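Progress report to the Bielecka Fund
Computer refurbishment and reuse, second period
Prepared by Ľubica Hudec, workshop lead, Votinow

Summary

The workshop has taken in 604 desktop computers since the grant began. Of these, 138 have been rebuilt, tested and passed on to households and community groups. The rest are waiting for inspection, waiting for parts, or have been broken down for spares. We are behind on the number passed on and ahead on the number collected. Spending is within budget on all lines except storage, which is explained further down.

Intake

Most of the machines in this period came from two office clearances, one at Mokia and one at Tirex. The Mokia machines arrived on pallets with their power leads bundled separately. The Tirex machines came in over several weeks and were more mixed in age and condition. A fair number had no drive in them, as the donor's own policy is to remove drives before anything leaves the building.

Silvia Kollár logs each tower on arrival. She records the make where there is one, the memory fitted, whether a drive is present and any damage to the case. The log has moved from paper to a shared spreadsheet, and this has cut down on machines being opened twice.

Bench work

The order of work at the bench has changed since our last report. Previously each person took a tower from start to finish. We now split the work into stages: opening and cleaning, board and memory check, drive work, then reassembly and test. Donal Quinlan drew up the stages and has been running the drive work himself while the others learn it.

Towers are laid on their side with the panel off so that the board, the cables and the drive bays can all be reached from above. Drives are stood in a plastic tray with slots while they are out of the case. Before this, they were left on the table top and two were knocked off in the spring. We have had no drops since the trays came in.

The slotted aluminium table tops were bought under the equipment line. They are easy to wipe down and fixtures can be bolted to them wherever they are needed. One tray has already been moved twice to suit left-handed staff.
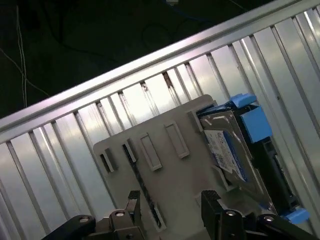
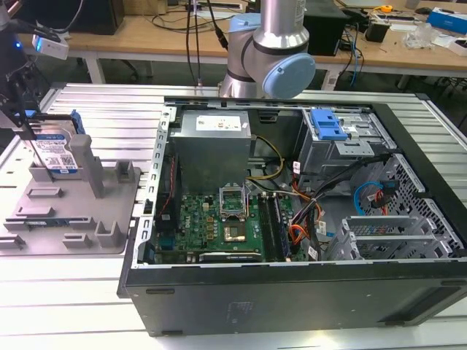
Drive work at the bench, October

What happens to the data on donated drives?
Every drive is wiped and checked before it is refitted, and the result is entered against the machine's number in the log. A drive that fails the wipe or the health check is taken out of use and sent for shredding, and the donor receives a certificate if they have asked for one.

Training

Six trainees started in this period and five are still with us. The sixth left for a job in a phone repair shop. Sessions are held in the mornings, with open bench time on Friday afternoons for anyone who wants more practice. Bohumila Kadlec teaches the board and memory stage, which has been the hardest for new people to pick up. She has written a short guide on handling processor sockets, after several boards were lost to bent pins. A copy can be sent to the Fund on request.

Trainees have asked for more time on fault finding. At present they mostly see machines that either work or plainly do not. We plan to set aside a shelf of towers with known faults for this purpose.

Problems in this period

Storage. We rented a second unit for the Mokia pallets. This took the storage line over budget and we have covered the difference from our own funds.

Processors. A good many of the towers awaiting parts have sound boards but no processor. We are buying these in small lots as suitable ones come up for sale.

Cables. Data cables are often missing or have broken clips. We now keep every good one from the machines we break for spares, sorted by length.

Testing. The test station was out of use for 17 working days with a failed monitor and then a failed network switch. Both have been replaced. The backlog of reassembled machines has been cleared, although it accounts for much of the shortfall in machines passed on.

Next period

We will finish inspecting the Tirex machines before accepting any further large clearance. Donal will hand over the drive stage to two of the trainees and move across to testing. Silvia Vlček will take on contact with community groups, including the waiting list, which has been kept by the workshop until now.

We would like to discuss moving part of the unspent travel line to parts, and will send figures for this separately.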